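Plunine table-setting set, README

Last edited 5/20/23

Student project, Ismont robotics club. Two arms, one table, a lot of dishes. This file goes with the download, read it before you open anything else. Questions to Rasmus Grīnberga.

What it is: teleop recordings of kitchen-type tasks. Set the tray, clear the tray, move the pan. A person drives both arms, we log joints, grippers and video. 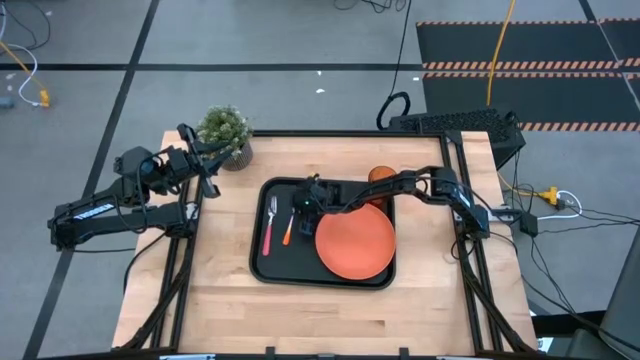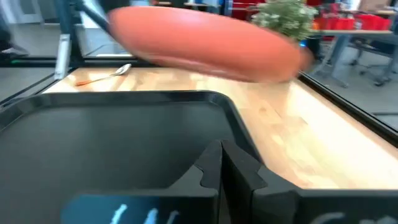 Ilze Ķēniņš asked on the club list whether anyone outside the club could train on this without having our exact table. Short answer, yes but expect to redo the calibration. The joint logs are only good for arms mounted like ours. The video is more forgiving.

What's in the download
- episodes/ one folder per episode, 200 total
- calib/ camera and arm calibration, redone after the table got moved
- notes/ operator notes, typed up from paper, spelling as is
- splits.txt train and held-out lists

Tasks
set_tray - plate, cup and utensils onto the tray
clear_tray - same thing backwards
move_pan - pick up pan by the handle, put it down on the other side
free - operator does whatever, no goal. Good for pretraining maybe, don't use it for scoring

Each episode folder has the video, a joints file and a one-line label. Label is "ok", "partial" or "fail". Partial means the goal was reached but something got dropped or knocked on the way. We argued about this one a lot and the early labels are stricter than the late ones. Sorry.

Operators
9 people drove, all students. Numbered op1 to op9, names are not in the files. op4 is left-handed and swapped the leader arms for the first session, so left and right are flipped there. Flagged in the notes, NOT fixed in the data.

Known problems
- Wrist video blurs badly on fast moves, move_pan is the worst for it. We kept these. Filter on joint speed if you don't want them
- Bright wood washes out in some wrist clips. Exposure was on auto for the whole first half, should of locked it
- People's legs and shoes show up in the background now and then. No faces that we know of, tell us if you find one
- Plant moves between episodes. Nobody wrote down where to
- 4 episodes have a gap in the joint log, listed at the bottom of splits.txt. Skip them
- Timestamps drift a little between cameras. Sync on the first gripper close, works fine

Loading
The loader script is called adard, it's in the top folder. Run it with the episodes path and it gives you aligned arrays. Needs a fair bit of memory if you load everthing at once, so pass a list of episodes instead. The old loader from the Sakalauskas class still opens the joints files but gets the gripper scale wrong - don't use it.

Splits
Held-out is by operator, 2 operators never appear in train. Please keep it that way if you report numbers, otherwise we can't compare.

Use
Free for class work and research. Say where you got it. Not checked for anything safety related, don't run the raw joint logs on a real arm without limits set.

To do
- relabel the early partials
- smaller download without the free episodes
- more clear_tray, we are short on those
- new session in June if we get the room, same table, exposure locked this time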